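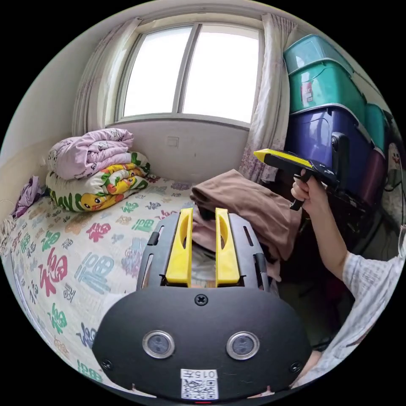
Back Bedroom, Before the Wardrobe
Granddale home pages – Gallery 7

The back bedroom gets used for sleeping, sewing repairs and sorting laundry, and by August the laundry usually wins. The bed is the only flat surface big enough for folding, so everything lands there first. The cream sheet with the 福 characters came from the Macapagal market and has been washed more times than I can say. Storage boxes live in the corner, stacked, with winter things in the lower ones.

Between the blanket and the basket

The quilt with the big green 福 gets rolled up when the bed is needed for clothes. It takes up less room that way and can be moved in one go. Folded dark clothes go in the light blue basket. The cream wardrobe with the flower pattern on the door is for hanging things, and the top of the cabinet next to it is next on the list.

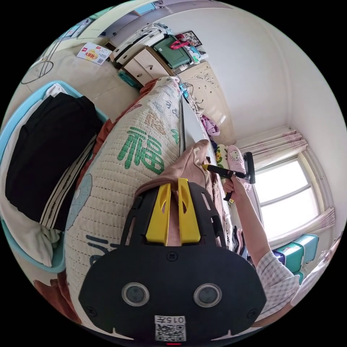
Sweatshirts on the spread

Brown sweatshirts are laid out flat before folding, sleeves in first, then the bottom up to the collar. The one with the rabbit and the heart is a favorite and gets worn most of the winter. The Hello Kitty pillow and the duck pillow stay against the wall – they go back to the head of the bed last.

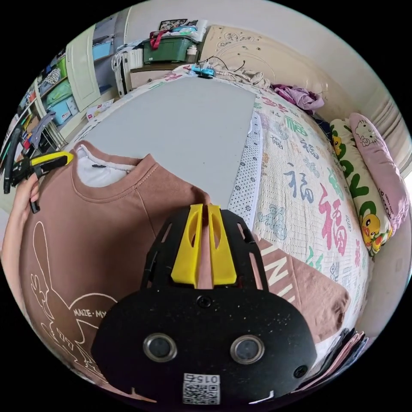

Zubaida Khokhar
Contributing editor, Home and Storage

Zubaida writes about small rooms and shared closets. Her last gallery covered the hall cupboard at the Buvo apartments. Gallery 8 will be the kitchen shelves.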